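Gornedex G6 Feeder Automation Controller

The Gornedex G6 is a controller for medium voltage distribution feeders, made by Oltlow for utilities and for industrial sites with their own network. It detects the faulted section, opens the switches on both sides of it and restores supply to the remaining customers from the other feeder.

One unit supervises up to 600 data points and communicates with reclosers, sectionalisers and the control centre. The switching logic is programmed in the Lometano editor, which is included in the price of the controller.
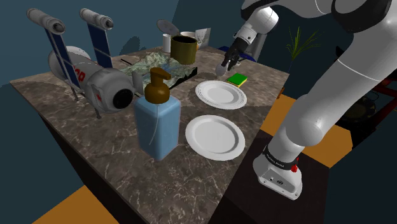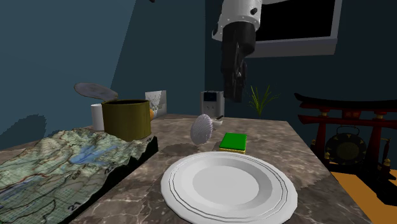

Robotic arm with gripper, sponge on the table top

Main features
2 Ethernet ports, 6 serial ports
Event log with time stamp
Local or remote operation - selected by key switch
Mounting on DIN rail or in the Sutherland outdoor cabinet

The cabinet is ordered separately. Please inform us of the colour and the cable entry side when you ask for a quotation. Licences for the editor are not limited by number of users.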